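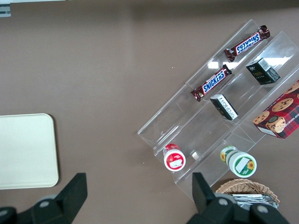 Snickers on the top tier, tray off to the left

koltbridge_kate
OK snack people, I need opinions. I'm running the snack table for our April chess weekend, 54 players plus parents, and I have a $300 budget for both days. Last year we did all candy and chips and by 2 pm the little kids were bouncing off the walls. Do I go sandwiches this time or stick with stuff in wrappers?

foltafan8
Wrappers, 100%. They keep, they don't drip on the boards, and you can take leftovers home. I did sandwiches for a scout thing once and threw out half of them.

Arlo Halvorsen
Gotta disagree with foltafan8. Kids playing 8 hours of chess need real food! Cut the sandwiches small and people will take one between rounds without thinking about it. The big ones are what end up in the trash with two bites gone.

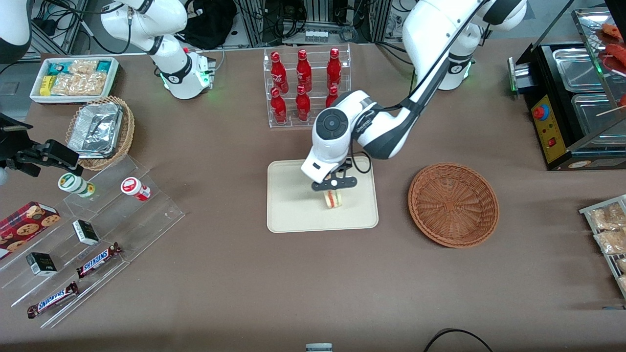
I'd skip tuna and egg (the smell, in a quiet room, no thank you) and keep mayo on the side. Turkey, cheese, something crunchy. Put them out in small batches and leave the rest in the cooler.

foltafan8
And who's refilling in small batches during round 3, Arlo? She'll be stuck in the kitchen all day.

Arlo Halvorsen
Takes me five minutes a round, but fair, I do like being in the kitchen lol

dornix_mom
Do both? Sandwiches at lunch, candy bars only after the last round. My son plays so much worse on sugar. Also please ask about nut allergies before you buy anything, half the good candy has peanuts.

koltbridge_kate
Ugh, good point on the peanuts, the signup form doesn't even ask. I'll email the parents tonight. Leaning toward dornix_mom's plan. Is $300 enough for that?

Arlo Halvorsen
Tight but doable if you buy the bread the night before at Neves, they mark it down after 7.

foltafan8
Still say wrappers. Get extra napkins.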